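Learning to keep less paper

When I moved to Gerkar I brought with me 3 boxes of paper. Not books, only paper: bills, warranty cards, letters from the bank, instructions for a radio I do not own any more. My family always kept everything. In my parents' home there was a cupboard we called "the archive," and to open it you needed courage.

This January I decided to make order. I want to write down how I did it, because I looked for advice in English and in my own language, and most of it was for people who have an office and a scanner with a feeder. I have a kitchen table and a telephone.

The first evening I only sorted. I made one pile for the papers with a stamp or a signature, one for money, and one for everything else. The last pile was the highest, of course. I was surprised how many envelopes were still closed. Most of them came from Bandora, the company which sends me the electricity bill, and the same bills were already in my mailbox on the computer.

The second evening was harder. I had to decide how long to keep a thing. My rule now is that tax papers stay, the contract for the apartment stays, and a bill goes away when the next one shows it was paid. Please check the rules of your own country, I am not an expert. I found a receipt for 35 from a shoe shop in Prerkach, and I was sitting with it quite a long time. The shoes are gone since many years. I kept the receipt anyway, so you see I am not strict.

For names of folders I tried many systems. Colors did not work for me, I forgot what green was. Now I write the name in big letters with the year under it, and inside the newest paper is in front. It sounds too simple but I can find my insurance letter before the person on the phone finishes the greeting. 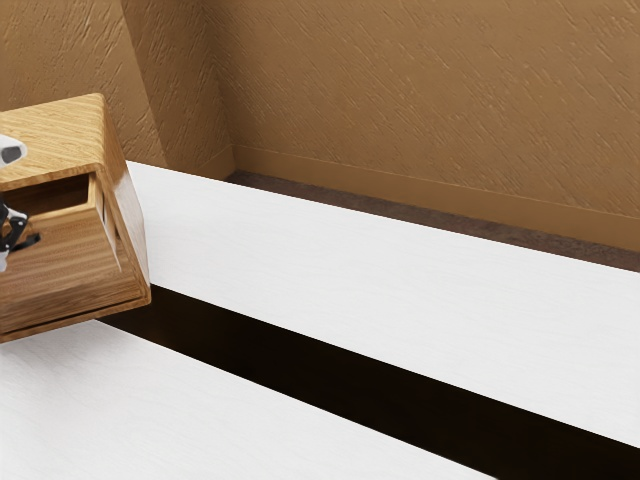 Mạch wrote to me after my last post that a drawer is a dangerous place for documents, as everything which goes in without a folder will stay there until you move again. I agree with this only partly. I need one place where a letter can wait some days when I am tired. But I have made a limit: when the waiting letters do not lie flat, I must sit down and put them in folders the same evening.

From the old boxes I have now 50 pages left that I cannot decide about. Mostly they are letters by hand, from relatives, with news about weather and plums. They are not documents and I do not need them for any office. I bought for them a blue folder and I did not write a name on it yet.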